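Foro vecinal de Uneck > Política local > Reunión Bouchard-Borkowska

lindero_sur
Sábado 3 de agosto
Ya hay confirmación de las dos oficinas: Isabelle Bouchard y Genowefa Borkowska se vieron a puerta cerrada para hablar del pacto de gobierno en Uneck. No hay comunicado conjunto. Lo único que trasciende es que el reglamento de alquileres vuelve al pleno en enero.

marga_t
¿Quién lo confirma? La nota que leí citaba a "un dirigente presente", sin nombre.

lindero_sur
Esben Grímsdóttir, portavoz de Borkowska, en la radio esta mañana. Dijo que fue "una conversación útil" y no quiso entrar en las concejalías.

pcarril
Útil para ellas. Llevan desde las elecciones sin aprobar nada. A Bouchard le faltan 7 votos y los va a pagar con Urbanismo, ya lo veréis.

marga_t
Eso es suponer mucho. Danuta Urbańczyk dijo en el último pleno que su grupo no pedía Urbanismo. Está en el acta.

pcarril
También dijo que no habría pacto con Bouchard y ahí están sentados.

> marga_t escribió:
> Está en el acta.
El acta recoge lo que dijo, no lo que van a hacer.

Kun
Lo que me importa es el reglamento. El borrador obliga a registrar las habitaciones alquiladas y pone una tasa de 300 al año. Según el informe de Zuzanna Bednarek hay 1.704 viviendas afectadas. Yo alquilo un cuarto en el barrio de Cundine y con esa tasa no me sale a cuenta.

marga_t
La tasa es para quien alquila más de 30 días al año. Mira el artículo de exenciones, a lo mejor te libras.

Kun
Lo he mirado y no me libro, lo tengo alquilado casi todo el curso.

brilteris
A mí la tasa me parece bien. Quien cobra alquiler que lo declare, como todo el mundo. Lo que no veo es que lo negocien dos personas sin que se entere el resto de concejales.

pcarril
En eso estamos de acuerdo, mira por dónde.

lindero_sur
Kun, ¿has presentado alegaciones? El plazo sigue abierto en el registro. Piden datos del cuarto.

Kun
Sí, las llevo el lunes.

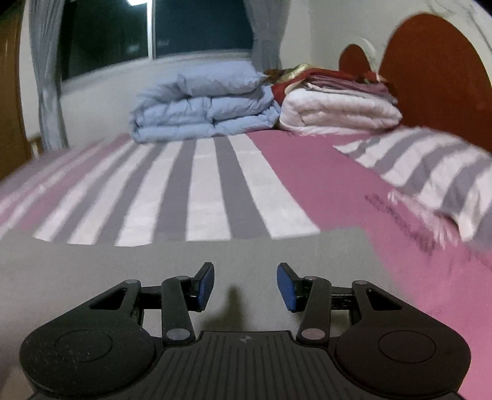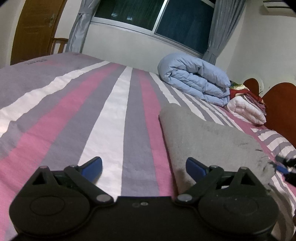
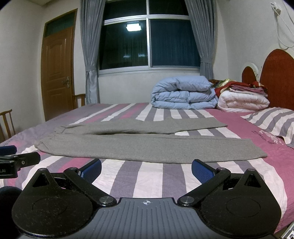

La habitación de Cundine. En la primera, la cama con el edredón doblado al fondo; en la segunda se ven también la puerta y la ventana.

marga_t
Pide copia sellada cuando las entregues. A mí con lo del vado me la negaron y tuve que volver.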